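HSW 21: Household Hardware and Small Repairs
Handout 6: Sorting and looking after small brass parts
Instructor: Rowena Galang
06/02/2003
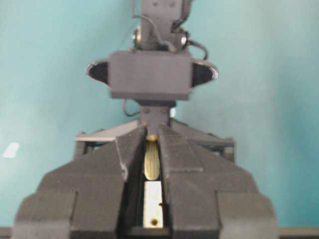

Fig. 1. Small brass-colored piece with a rounded tip, held upright above a pale plate.

Read this before the bench session. Bring a soft cloth, a pencil and the tray you were given in the first week. Marites Talavera has the spare trays if yours is missing dividers.

1. What counts as brass

Brass is copper with zinc added. More zinc makes the metal yellower and harder. More copper makes it redder and easier to bend. In an ordinary house it turns up in hinges, knobs, lamp fittings, compression fittings under the sink, screws, hose ends and keys.

A lot of hardware that looks like brass is plated steel or plated zinc. Color alone won't settle it. In Fig. 1 the body of the piece has a slightly greenish gold tone and the tip is brighter. Two tones on one piece can come from handling, from the finish, from the light falling on a curved end, or from two different metals. Write "brass-colored" on your sheet until you have done the checks in section 2.

2. Checks, in order

Magnet. Plated steel pulls to a magnet. Solid brass does not, and neither does plated zinc, so a part that fails to stick still needs the next check.

Worn spots. Look at corners, threads and the inside of any hole. Gray or silver showing through means plating. Rust means steel.

Scratch. Only on parts from the practice bin, and only where it won't show. Brass is yellow all the way down.

Weight. Compare with a known brass part of about the same size. This takes practice and is the least reliable of the four.

3. Surface marks

Faint lines or ridges running the length of a part should be noted on the sheet. Fig. 1 has some of these. They may be part of the shape, or tool marks, or wear. Use a hand lens and say which you think it is and why. "Lines present, cause unknown" is an acceptable answer.

Do not polish before you have written down the marks. Last October a full tray of lamp parts from the Ambrosio house was polished first and we lost the difference between the old pieces and the replacements.

4. Plates

Flat plates go in the long compartment. Record the color, the condition of the surface and the position of each hole. The plate in Fig. 1 is off-white with a slightly mottled, worn face, and there is a small round dark hole near the bottom. On your sheet that would read: "Plate, rectangular, off-white, mottled, one hole seen near the bottom." If you can't tell what a plate is made of, leave the material line blank.

A hole does not always mean a screw hole. It may be for a pin, a cord or a wire. Try a screw from the tray by hand and stop if it binds.

5. Cleaning

Start with warm water and a drop of dish soap. Dry right away. If the part is still dull, use a paste of flour, salt and white vinegar, leave it on for up to 37 minutes, then rinse well and dry again. Keep the paste off lacquered parts. Lacquer usually shows as a clear skin that has lifted or yellowed in patches.

No steel wool. No Giltlow or other metal polish on anything with a plated finish. Yoon-hee Heo will have one jar of Giltlow at the sink for solid brass only.

6. Storage

Sort by kind first, then by size. Keep brass and bare steel in separate compartments. Small pieces that stand on end get lost when the tray is tipped, so lay them flat and close the lid.

Label each compartment in pencil with the source, the date received and your initials. The class box already holds 1,777 parts and the unlabeled ones take most of the time.

7. For Thursday

Fill in one sheet for each of four parts from your tray. At least one should be a plate. Run the magnet check and the worn spot check on all four.

Effie Guthrie and Dexter Talavera are on setup. Please have the lamps and hand lenses out before we start.

Sheets are graded out of 100. Half of that is for description and half for the checks. Late sheets go in the folder by the door.

Next handout: hinges and hinge pins.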